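# Hand tracker swaps left and right during two-handed lifts

**tarpaulin_dan** – 27 November 2021

Running Orach on head-camera clips, feeding the tracks to the Starnolix planner. One-handed stuff is fine. Then both hands take hold of the same white handle tray and my planner gets a demonstrator with wrists like a corkscrew.

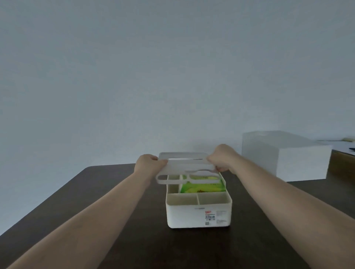
## Replies

**mossgate**

White tray over an off-white box, so your object mask is probably mush. Which segmenter?

**tarpaulin_dan**

Stock one. The mask merges tray and base into one proud rectangle. I can live with that. It's the hand IDs that flip, 43 times in 304 clips.

**pivot_table**

Set `max_hands` to 2. The default is 8, presumably for octopus work.

**tarpaulin_dan**

Already 2. It keeps two hands, just gives them each other's names.

**mossgate**

Then assign IDs by following the forearm back to where it enters the view. Yours are bare and come in from opposite bottom corners. You couldn't ask for an easier case.

**pivot_table**

Disagree. That falls over the first time someone crosses their arms. Fix the association cost and weight wrist velocity higher.

**mossgate**

Velocity of what? During a slow lift both wrists move the same way at the same speed. You'd be weighting noise – very confidently.

**kelpbucket**

Vass had this in July. We did forearm entry first, velocity only when the arms overlap. It's ugly and it's been in the Endden branch ever since, under a comment that says "temporary".

**tarpaulin_dan**

Tried kelpbucket's order. Down to 8 flips, all with crossed arms. Tray mask is still mush.

**pivot_table**

Crossed arms, you say.

**mossgate**

8 is less than 43. Start a new thread for the mask, please.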